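Brokholm Sink Faults: data card

Release 2, 17/07/2019
Maintainer: Hanne Miettinen
Collected by: Paavo Toivonen, Raili Mäkelä

Summary

Brokholm Sink Faults is a set of 286 two-arm dishwashing episodes from one kitchen sink. Of these, 18 are marked as faults. The set was split off from the larger Drolitz kitchen set after an arm lost its grip on a cutting board and knocked the wrist joint against the faucet. We kept the failed runs in. Most people who ask for this set want those.

Setup

The kitchen has a deep stainless steel sink set under a white speckled counter, with a chrome gooseneck faucet at the back. In every episode the water is on before the arms start moving. The operator drives both arms from a desk in the next room and has a stop pedal. 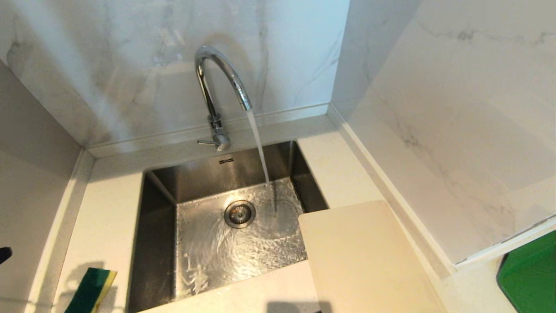 Sink with the water running, cutting board at the right front corner, sponge on the left.

The task is to pick up the board, hold it under the stream, scrub it with the sponge and put it back on the counter. Start positions vary between episodes.

The main fault

Code F1 is a grip slip. The right gripper takes the board by its edge, the board gets wet, and the jaws let it turn. The controller reads the change in load as contact and pushes harder. In episode 100 this drove the arm sideways into the faucet at full speed. The stop pedal worked, but the joint had already moved too far and the wrist cable was pulled out of its clip.

Code F2 is a late stop. The pedal signal reached the arm 700 ms after it was pressed. We traced this to a shared network switch — the arm now has its own.

Code F3 is water on a connector. One case, no damage. The run was ended by hand.
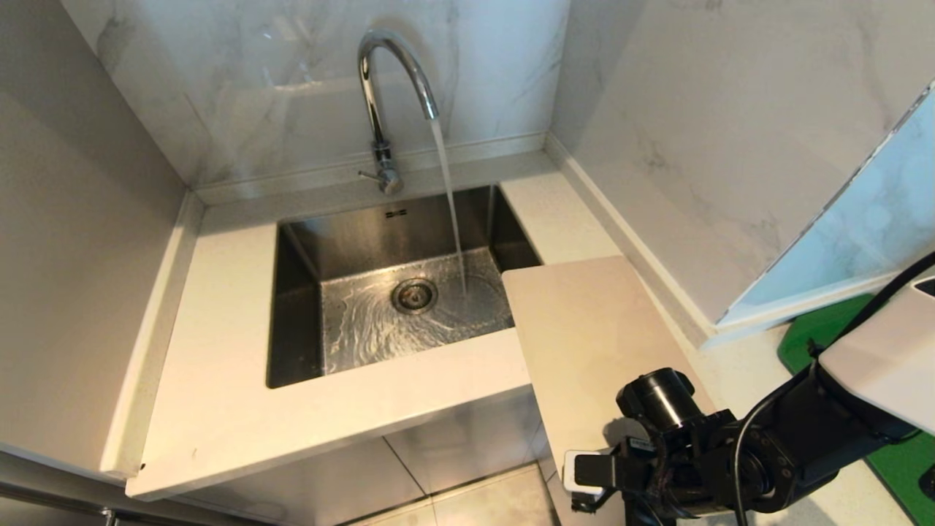 Photo: Brokholm project / Tyyne Pitkänen

What changed in release 2

The right arm must now take the board through the handle slot. Edge grips on a wet board are refused by the controller. The side force limit was lowered, and the arm stops when it goes over the limit instead of pushing back.

F1 labels were redone by hand. In release 1 some of them were marked as operator error, which was wrong.

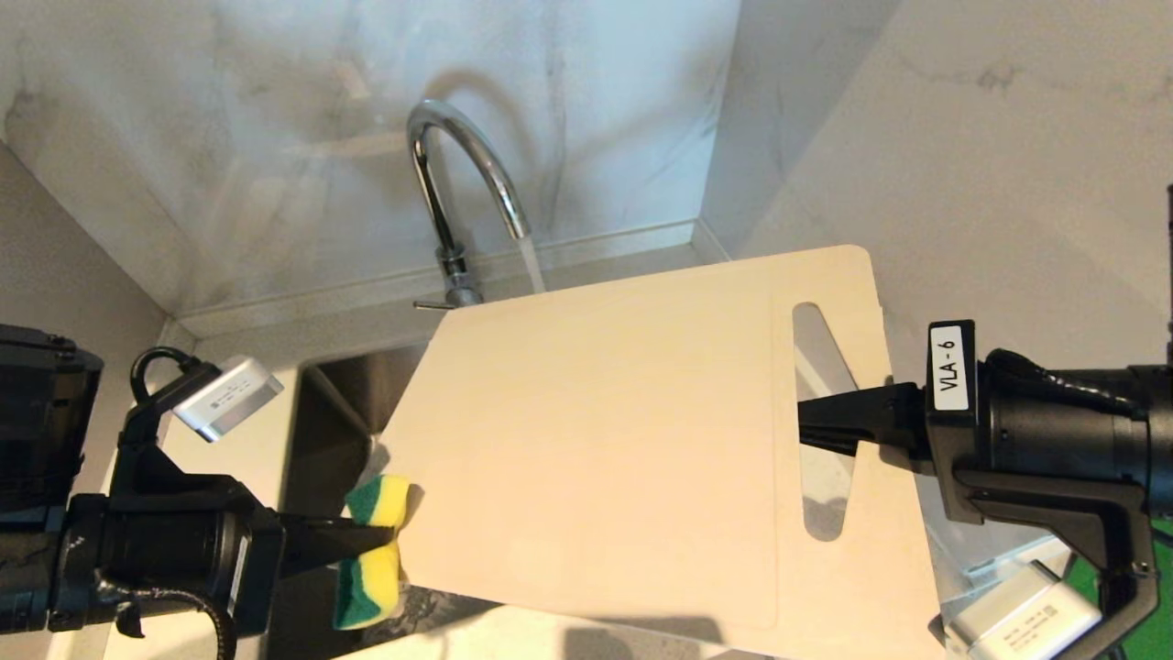 Hjørdis Eide wrote back after trying the new limit on the Niltmont arms that it stops too early when the sponge is pressed hard, and that she would rather have a separate limit for each arm. This is open as a known issue.

Known issues

Episode logs from April have no force data for the left arm. Do not use them to train a slip detector.

The fault label gives the time the operator noticed the fault. The slip itself often starts earlier.

Safety

Do not replay F1 episodes on a real arm. The recorded commands include the push into the faucet.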